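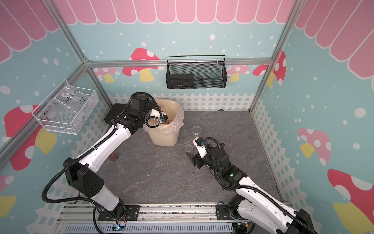

Questions fréquentes : boîtes de Petri, sacs et poubelles de paillasse

Quel sac choisir pour une petite poubelle de paillasse ?
Un sac translucide, assez grand pour être rabattu sur tout le tour du bord. Les sacs Skasar de 20 litres conviennent à la plupart de nos bacs.

Peut-on jeter des boîtes de Petri dans une poubelle ordinaire ?
Oui, si elles n'ont jamais servi ou si elles n'ont contenu que de l'eau ou un colorant alimentaire. Les boîtes ayant reçu une culture passent d'abord par la filière de déchets biologiques de votre établissement — demandez la consigne locale avant de commander.

Les boîtes transparentes sont-elles réutilisables ?
Le modèle Myung en verre, oui. Le modèle en plastique est à usage unique.

Comment enlever une tache brun-rouge sur un plan gris à aspect pierre ?
Commencez par de l'eau tiède et un savon neutre, laissez poser 5 minutes, puis essuyez. N'utilisez pas d'éponge abrasive. Ramassez les petits débris avant de frotter.

Quand faut-il changer le sac ?
Aux deux tiers de sa hauteur, ou en fin de journée.

Vendez-vous à l'unité ?
Non. Les boîtes Myung partent par cartons de 209 pièces, les sacs par rouleaux.

Qui contacter pour un devis ?
Aliki Bakalis, chez Bikico, pour les écoles et les laboratoires. Pour les retours, écrivez à Manolis Makris en indiquant le numéro de commande.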